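Play Materials That Last: A Conversation With the Wornen Early Learning Workshop

The Wornen Early Learning Workshop in Tunanton has supplied wooden building cubes to preschools and family centers for 26 years. For the July issue of this bulletin, its director agreed to discuss how the cubes are chosen, used and cared for.

The workshop's standard set, sold under the name Gadamix, is deliberately plain. "We are asked every year for arches, wheels and printed letters," the director said. "Our answer is that a child who has a red cube, a yellow cube and a green cube already has a problem to solve. Which one goes underneath?"

Stacking is introduced on a clear surface, often with a short strip of tape to show where the tower should begin. The director considers the tape as useful as the cubes. "It gives the builder a place to return to. When the tower falls – and it will fall – the second attempt starts from the same spot."
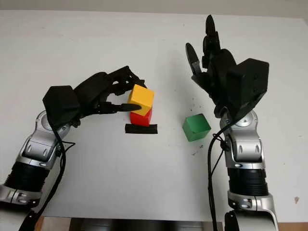

Yellow on red, with the green cube still to one side. The tape marks the starting place.

Asked about crooked towers, the director advised adults to wait before correcting them. A top cube that sits a little off center may hold perfectly well, and the builder learns more from testing it than from having it straightened. The workshop's guide for teachers, Cuadros, devotes 58 pages to exercises of this kind, most of them using fewer cubes than teachers expect.

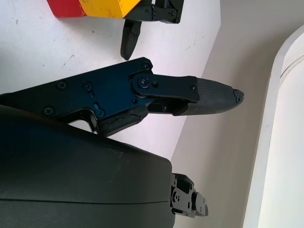
The conversation then turned to care. The workshop sent out 1,565 sets last year, and questions about cleaning arrive with every shipment. "A damp cloth, then a dry one," the director said. "Please do not soak them. Wood takes up water, the corners swell, and a swollen cube will rock on whatever is under it."

Sets should be stored in an open tray at a height children can reach. Cubes with splinters are to be set aside and may be returned to the workshop for sanding and repainting. A new color is under discussion, although the director would not say which. "We have been arguing over it for two years," the director said, "and the samples are still on my desk."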